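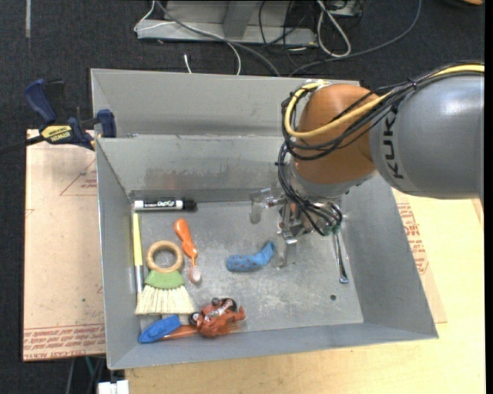

ok quick one before work. joined the Pidwood social club back in August and somehow I'm now at something nearly every week?? me, who used to fake a cold to get out of a birthday.

Wednesday was trivia at the Stillach. 148 people, packed to the doors, our table came fourth last. didn't care. laughed so hard at the flags round my cheeks hurt. the woman next to me swore blind that Wales had no dragon on it and we all just beleived her.

next up is the harbour walk, then a potluck at the hall on Watard Street. 50 spots and I got one of the last 2. bringing the pumpkin thing with the feta, if I can find my good dish. think I left it at my sister's.

membership's gone up a bit, still cheaper than the gym I never went to. and my neighbour might come along to the next one, she's new here and doesn't know a soul. told her to wear comfy shoes and bring a coat, the wind off the water is brutal.

right, bus in 4 minutes. no shoes on. more on the weekend maybe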